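Pikside Manipulation Data Work - Progress Report, December

Prepared for Trekilen program management

3 shares | 0 comments

Summary

Collection for the mixed-bin task is under way on both workstations. The task set agreed with Trekilen has 22 entries, and 9 are closed, meaning the demonstrations have been recorded, reviewed and handed over for training. The remaining entries are either in recording or waiting on revised instructions. Spending is within the approved amount.

Collection

All demonstrations are teleoperated. The operator controls both arms and follows a short written instruction, usually one sentence naming the item and where it should go. Every episode starts from a reset position, and the contents of the bin are rearranged between episodes so that the policy does not learn a fixed layout. Episodes run up to 82 seconds. Anything longer is stopped and logged as a timeout.

Single-item retrieval is the most mature part of the set. Operators reach a stable pace after a few sessions, and rejected episodes are now mostly due to instruction errors - the right motion on the wrong item. We changed the instruction sheet to put the item name first, and the review team reports fewer of these.
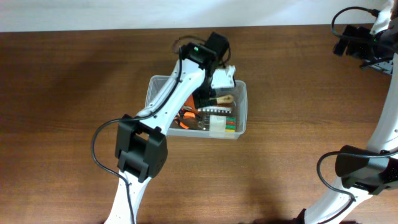 Retrieval from a crowded bin is slower. Long tools lie across each other, and a grasp on one handle tends to shift its neighbors. We keep episodes with a failed first grasp if the operator recovers without a reset, and tag them separately. Coppens asked for these in the last review call, as the earlier model had almost no recovery behavior to learn from.

Handover between arms was added to the plan in the autumn and has the smallest share of usable data. Timing varies a good deal between operators. A common release rule has been written and will be applied to all new recordings. Older handover episodes will stay in the archive but will not count toward the target.

Data quality

Review is done in two passes. The first is automatic and checks for dropped frames, missing joint readings and clock drift between streams. The second is manual and covers task success and labeling. Clock drift caused most of the automatic rejections early in the period. It was traced to a logging setting and corrected, and the affected episodes were discarded.

Labels are stored in the Cirach format as requested. Export takes longer than planned for episodes with several subtasks, and we are still running it overnight.

Issues

- Operator availability. One Saturday session was lost and has been rescheduled.
- Cable routing has to be checked at the start of each shift. This adds a few minutes and is now on the shift checklist.
- 2 instructions remain ambiguous for items of similar shape. Revised wording has been sent to Coppens for approval.

Next period

Close the remaining single-item entries, restart handover recording under the new release rule, and deliver the first full export to Trekilen. No change to budget or staffing is requested.

Share this report | Comments (0)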